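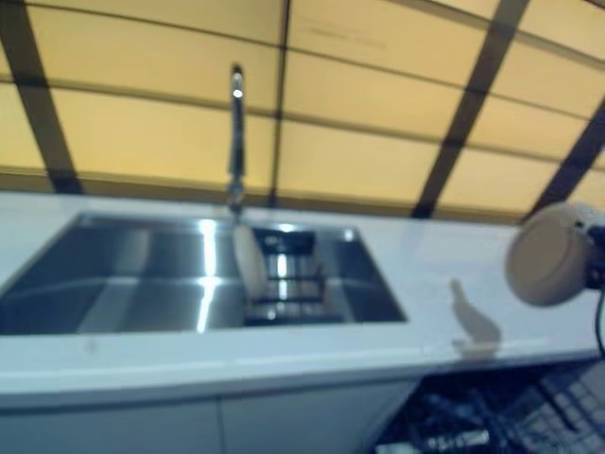
*The arm at the sink, with the dishwasher open on the right.*

If you've let a robot arm into your kitchen, the sink is where good manners matter most, so let me pass along the house rules we keep (I'm Shabnam Afridi, and I've been fussing over these for longer than I'd like to admit!).

**Before it moves**

- Clear 15 inches of counter on whichever side the arm comes in from. Mugs, phones, the good knife - all of it goes.
- Keep the stop button where your hand lands without looking.
- Faucet off, and the neck swung toward the back.

**While it works**

One person, one arm. If you want to reach into the sink, press stop first, then reach. I know it feels silly for one teaspoon, but do it every time. Kids and pets stay 3 feet back, dishwasher door included.

Run it slowly near steel, too. A gripper coming down on a rack should touch

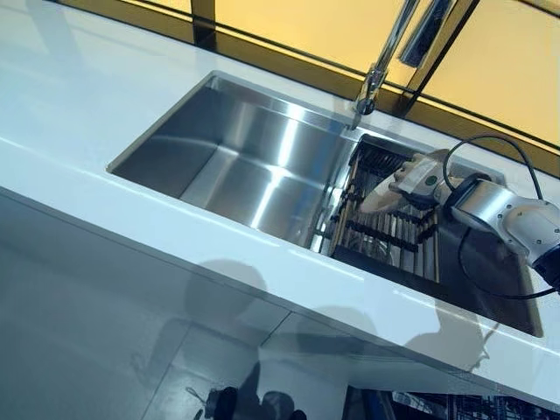

gently and let go gently, and if you hear a clank you've got the speed set too high. We keep ours at 3 on the dial and go up only for plastic cups.

Cables deserve a look of their own. Leave enough slack for the full reach, and watch one slow pass before you trust it, checking for anything that snags on the faucet or drags through the basin.

**Afterward**

Park the arm, power it down, then wipe the gripper with a damp cloth - never a dripping one. Every December I go over the screws as well, with a cup of tea close by.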